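Workshop notebook, Flarnar refurbishment bench
Entry for August, begun 9:40 a.m.

Subject: strip-down and inspection of the workstation towers received from the Pernport office.

The Pernport lot is to be brought to a common condition before it is offered to the Jultdale training rooms. The work order covers 21 towers. This entry concerns the order in which a tower is opened and inspected, as the previous entry left that part vague and two colleagues have since asked for it in writing.

The tower is to be laid on its side with the side panel off and the board facing up. Panels are stored upright against the wall, each with a strip of tape bearing the number of its tower. Panels from the same model do not always seat well on a different chassis, and the first morning was partly lost to sorting them.

Screws go in the divided box. Drive screws and case screws are to be kept apart. The two threads look alike at a glance, and a case screw forced into a drive will spoil it.

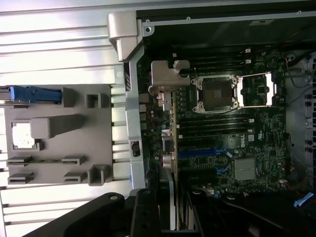
Plastic latches and brackets should be worked by hand wherever the fingers will reach. Older plastic turns brittle, and we have already broken one tab by using a flat screwdriver as a lever. If a latch does not move under moderate pressure, look for a second catch before pressing harder. Any broken part is to be bagged and noted on the tower's sheet, including parts that seem to serve no purpose.

Dust is removed before anything is unplugged. A soft brush is used first, then short bursts of air, with fan blades held still. The lint collects mainly in the heatsink fins and behind the front intake. Vacuum cleaners are not to be used on open boards.

Memory is recorded by slot and then removed. The end clips are opened fully before the module is lifted, and the module is held by its short edges. Modules go directly into antistatic sleeves. The Říha test station, at the far end of the room, accepts them in batches of 10, and it is more convenient to wait for a full batch than to walk over with one pair.

The processor socket deserves a separate note. Once the retention bracket is raised, nothing should pass over the socket except a lamp and the magnifier. Bent pins are easiest to find with the light held low and moved slowly from one side to the other, watching for any break in the rows. Cleaning cloths catch on pins and are forbidden there. If the tower is to be left for longer than a coffee break, a socket cover is fitted. We have 200 covers in the drawer under the bench, so there is no need to economize.

Cables are left in place unless the sheet calls for replacement. Data cables are checked at both connectors for a loose shell, and power leads for discoloration at the plug. A lead that has been pulled tight across the drive cage should be rerouted at this stage, while there is still room for a hand.

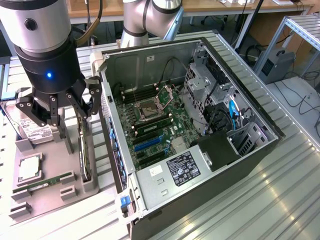

Should the power supply be taken out for inspection? Only if the fan is noisy or the tower fails its first start. In all other cases it stays in the case, its label is copied to the sheet, and the supply itself is never opened in this room.

Chipset heatsinks are tested for movement with one fingertip. A heatsink that rocks is to be marked for new thermal compound. Please do not twist it to see how firmly it is held.

Time per tower, from panel off to sheet signed, stands at nearly 65 minutes. Most of the excess is in the paperwork. The sheet asks for the serial number in two places and for the model in three, and a shorter version has been drafted and placed in the tray for comment.

Outstanding items:
Antistatic sleeves, large size, to be reordered.
Magnifier lamp flickers at the lowest setting - check the plug first.
Jultdale to confirm whether drives are to be supplied or the bays left empty.
Sheets for the last four towers to be copied into the register.

Bench cleared at 4:15 p.m.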